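Last updated Wed 17 May
Shahab Bagheri, bench notes, Lemano hand gripper no. 2

Finally got a whole afternoon on the gripper, so I'm writing it all down while I still remember it. The complaint from Dukora was that the left finger sags a little when you squeeze, and by the end of a long session the tips don't meet square anymore. I had blamed the servo (wrongly, sorry servo!) back in September, and this time I started with the mounts.

1. Finger mounts

Took both fingers off and cleaned the brass inserts with a dry brush. The left bracket screw had backed out by more than a full turn, so that's most of the sag right there. Put it back with a drop of the blue threadlocker and checked that the ridges along the lower inner edges were clean on both sides — the green plastic hides dust really well. Jaw travel reads 69 mm now. Hashemi's sheet is the one to compare against, if anyone can find it.

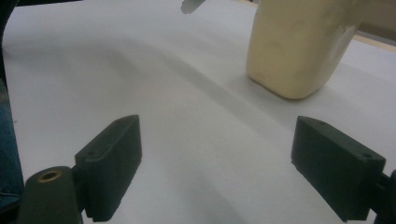 2. Pick check on the white table

Ran the usual closing test, 200 cycles with nothing between the fingers, then went over to small objects. I like the highlighter for this, green cap pointing away from me, because you come in along the barrel with the jaws wide and any lean in one finger shows up right away. 5 slow approaches, then the same again at normal speed. Kept the pads level with each other and stopped short every time before closing, so I could compare the gap left and right.

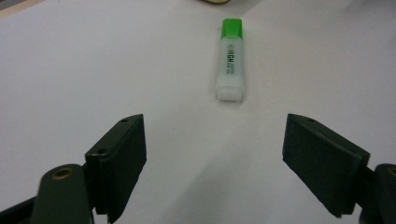

3. Still to do

Order spare inserts from Premska, same size as last time. Recheck the left screw after the next long session — if it moves again I want to swap the bracket. And please, whoever has the small hex driver, put it back in the drawer!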